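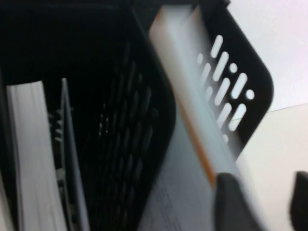
Teguh Teoh wanted the Dillell papers filed by date, and said so twice before the door had closed behind him. By date the merger correspondence would come first and the suspension tests last, and anyone from Runer could read straight through.

Coşkun filed by subject. She had done it that way for six years at Skilarska and saw no cause to stop in the final week of the lease. Loose sheets went upright, bound reports beside them, spines out. A report without a title on the spine got a pencil number, 2 or 3 or 8, and a line in the ledger. 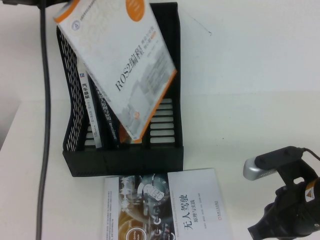
The ledger had a column for items not returned. Coşkun filled it in last, in ink. Teoh's name took up most of September - the brake studies, the tire data, a calibration manual. The book on driverless vehicles, 无人驾驶, lay flat on the table in front of the black holder, and she left its line blank. He had signed for it on the day he resigned. She read the signature again, checked it against the lease, and put the cap back on the pen.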